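Marking out a table for a block sorting game
Posted by Wanting Shi, Aug 18, 2019
Filed under: Table games, Indoor activities

You need a clear table, a roll of black tape, a ruler, a pencil and a few small coloured cubes. We play the Girkano rules, which want one square in the middle of the table and the cubes outside it at the start. Any table will do if the top is flat and tape won't lift the finish. Test a short strip on the underside first and leave it overnight.

Wipe the table down and let it dry. Find the middle by measuring both sides, and make a light pencil mark there. Draw the square around that mark, large enough for all the cubes to sit flat inside with a finger's width between them. Check the corners with a set square or the corner of a hardback book.
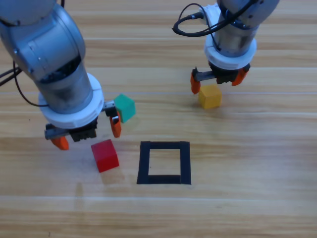
Tape comes next, one side at a time. Lay each strip along the pencil line without stretching it - stretched tape creeps back and leaves a gap at the corner. Let the ends overlap and trim them with a craft knife, pressing lightly so you don't score the table. Black shows up well on light wood, and only the outline is needed, so leave the inside of the square bare. On a dark table use white or yellow.

Now set out the cubes. Put them around the square, clear of the tape. Three is a good number for a first game. On each turn a player moves one cube into the square, and a cube touching the tape has to go back to where it started. Jianguo Wei plays a longer version with 5 cubes and a set order of colours, but learn the short one first.

When you take the tape up, pull it back low and slowly. Ours stayed down from January and left a sticky line, which came off with warm soapy water and a soft cloth.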